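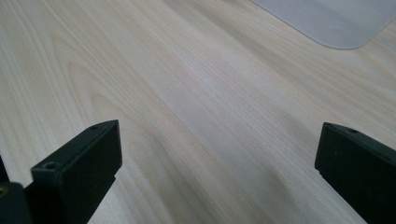 Pale wood grain, seen close up.

I finally got to smell the new Soker line, and I've been sniffing my own wrist ever since! It's the first perfume collection from Wiroj Chuensuk, who spent 18 years cutting jackets at Pisusero before he got bitten by the fragrance bug. I caught him on the phone (bad line, lots of laughing) and he told me he still thinks like a tailor. "I start with the lining," he said. "The part that sits on your skin."

There are four scents, all unisex. My favorite by a mile is Phuthong, a warm, peppery thing with a little orange peel in it that hangs around until bedtime.

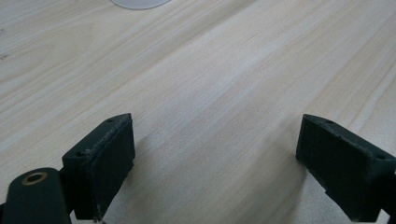
Light on the tabletop, with a bit of something white and round at the top.

Sondton is the greener one -- cut grass, fig leaf, a touch of smoke -- and I wasn't sure about it for the first hour. Then I went for a walk in it and came home a fan. The other 2 are softer and sweeter, and I suspect they'll be the big sellers, but they didn't grab me the same way.

Bottles are $80 each, and Wiroj says the refills will be cheaper, though he wouldn't give me a price yet. The line goes on sale 18/07/2020 through the Soker website, with stores to follow if all goes well. I've already asked for a sample of Phuthong for my sister, who keeps stealing mine. 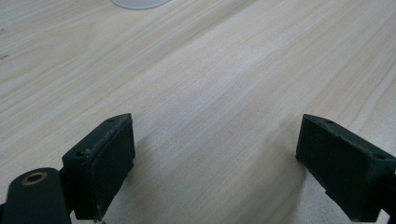 Fine streaks in the blond surface.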